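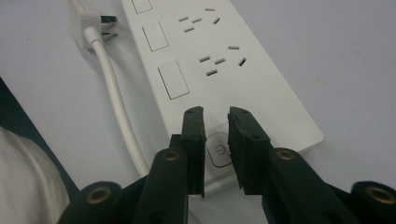
Umut asked whether the log should score a press and an insertion as separate tasks. I said yes, with separate failure codes. Thursday, March 18, 2021. Club session at Fikstead, 17 trials planned.

Rewrote the grip protocol with Kgomotso. Jaw opening is now noted before each approach, and trials with a missing note are dropped.
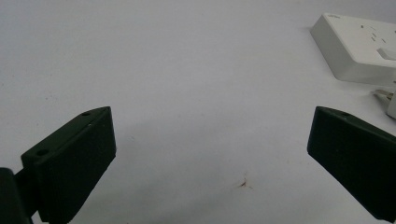
The dropped ones still go in the raw folder under their old numbers. Trial 103 stays out until Volkan checks the clock offset.
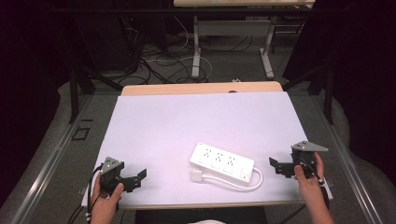 Two-handed work needs its own sheet. Operators disagree on which side leads. With a gripper on each side of the power strip, left and right have to be logged separately. Draft to Tihomir by April.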